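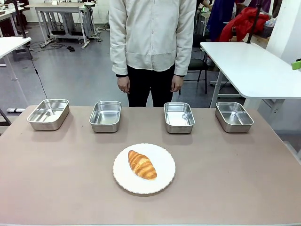 How a Croissant Gets Its Layers

A croissant is a bread roll made from dough and butter. The dough and the butter are not mixed together. They are stacked in thin sheets, one on top of the other, and the stack is baked. This page explains how the stack is made and what happens to it in the oven.

What goes in

The dough contains flour, water or milk, sugar, salt and yeast. Yeast is a living thing, a kind of fungus so small that you need a microscope to see a single cell. It feeds on sugar and gives off a gas called carbon dioxide. The gas makes bubbles in the dough.

The butter is kept separate. The baker presses it into a flat, cold square.

Folding

The butter square is placed on the dough, and the dough is closed over it like an envelope. Then the baker rolls the packet out into a long rectangle and folds it in three, the way you fold a letter. One set of rolling and folding is called a turn.

Each turn multiplies the butter layers by three.

Start: 1 layer of butter
After the first turn: 3 layers
After the second turn: 9 layers
After the third turn: 27 layers

The dough rests in the refrigerator between turns. If the butter gets too warm, it soaks into the dough and the layers disappear. If it gets too cold, it cracks into pieces when it is rolled. Bakers call this whole process lamination.

Cutting and rolling

The finished sheet is cut into long triangles. The baker starts at the wide end and rolls toward the point. The middle of the roll is thick, because the most dough is wound up there. The two ends are thin.

Look at the croissant on the white plate with the wavy rim. Its ends are tapered, and its crust has ridges that are darker than the seams between them. Each ridge is the edge of one wrap of the triangle.

In the oven

Before baking, the rolls are left in a warm place so the yeast can work. This is called proofing. In the oven, three things happen.

The butter melts.
Water in the butter and the dough turns to steam. Steam takes up much more space than water, so it pushes the sheets of dough apart.
The dough sets and becomes firm, and the gaps stay open.

The outside also changes color. Proteins and sugars on the surface react in the heat and turn brown. This is the Maillard reaction (say "my-YAR"). The parts that stick out usually brown first. Many bakers brush the rolls with beaten egg before baking — this makes the crust shiny.

Try it with paper

You need one sheet of paper and a pencil.

1. Fold the paper in three, like a letter. Press it flat.
2. Turn it and fold it in three again.
3. Look at the edge and count the layers of paper. There should be 9.
4. Try a third fold. Write down what makes it difficult.

Words to know

Lamination: making layers of dough and butter by folding
Proofing: letting dough rise before it is baked
Turn: one rolling and one folding of the dough
Yeast: a tiny fungus that makes gas in dough

Text by Tyra Fagerlund. Checked by Leif Berge. Last updated Feb 24, 2021.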